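News from the Saltby Fruit Growers' Circle

Growing dragon fruit in a cold place: what we learned by August

By Davoud Karimi

When I moved to Saltby, I brought two suitcases and one cutting of dragon fruit wrapped in newspaper. The cutting was from my cousin's garden, and it was as long as my forearm. I put it in a pot by the kitchen window and for three years it did nothing but grow longer. Many members have asked me to write down how it came to give fruit, so I will try to do this in good order.

First, the plant is a cactus, but it is not a desert cactus. In nature it climbs on trees, in places with warm rain. For this reason the advice to "water it like a cactus" is wrong, and I lost a whole summer by following it. In the warm months I water when the top of the soil is dry to the first joint of my finger. In winter I water very little, maybe one time in three weeks, and I look at the stems. If they become thin and wrinkled, I give a small glass more.

The temperature is the harder question. My plants are happy between 65 and 85 degrees. Below 50 they stop, and one night of frost will turn the stems to yellow jelly. Herman Teoh, who has the long greenhouse behind Castell Road, keeps his at 65 through the whole winter and pays for it. I bring mine inside in October, to a room where the heating is low, and they rest. Both ways have given fruit, but his comes almost a month earlier than mine, and he does not let me forget it.

The support must be strong. I used bamboo in the beginning and the whole plant fell over in the second year, with a great noise, at night. Now I have a square wooden post set into a heavy tub, with a wooden ring at the top. You tie the stem to the post and cut away all the side shoots until it reaches the ring. After that you cut the tip, and new branches come and hang down over the ring. The flowers come on these hanging branches. On a stem that still climbs I have never had one.

About the flowers I could write many pages. They open after dark and they are finished by morning. Last summer I set an alarm for 11 p.m. and went out with a soft paint brush and a flashlight, and my neighbor asked me over the fence if everything was all right. Some kinds can make fruit with their own pollen. Others need pollen from a different plant, and this is important to ask before you buy. My old cutting is of the second type. Herman's is a different variety, so we carry pollen between our houses in a small jar. It keeps two or three days in the refrigerator if it is dry.

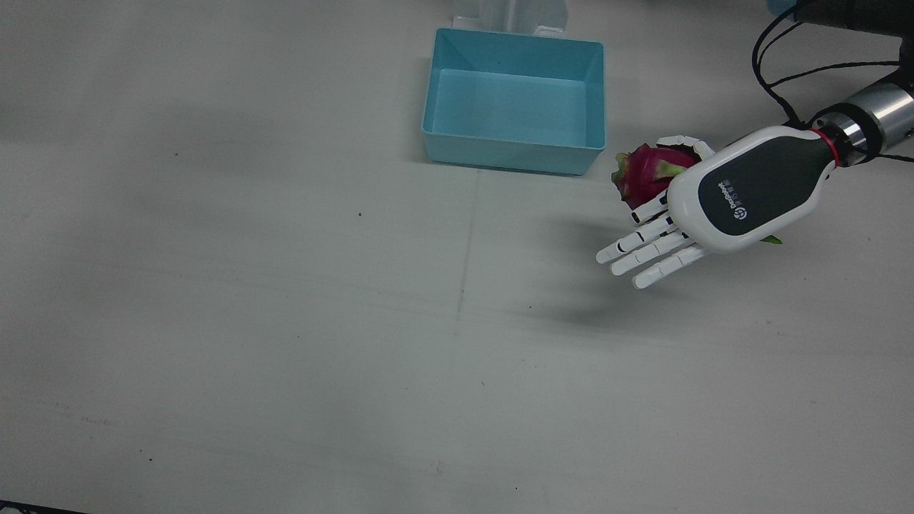 Dragon fruit with pink skin and green-tipped scales.

From flower to ripe fruit takes me a little more than five weeks. The skin changes from green to pink quite fast, in a few days, and it is tempting to cut at once. Please wait. I leave the fruit four days more after the color is complete. It does not become sweeter after you cut it, as a banana would, so these days on the plant matter very much. When the tips of the scales begin to dry and curl, I do not wait longer. Use pruning shears and take a little piece of the stem with the fruit. If you pull, you can tear the skin.

For feeding I use compost in spring and a weak tomato fertilizer every two weeks until September.

Herman and I have rooted cuttings of both varieties, and members may have one of each. Please bring your own pot, at least ten inches wide, and let the cut end dry for a week before you plant it. You can find us at the Castell Road greenhouse most evenings after 6 p.m.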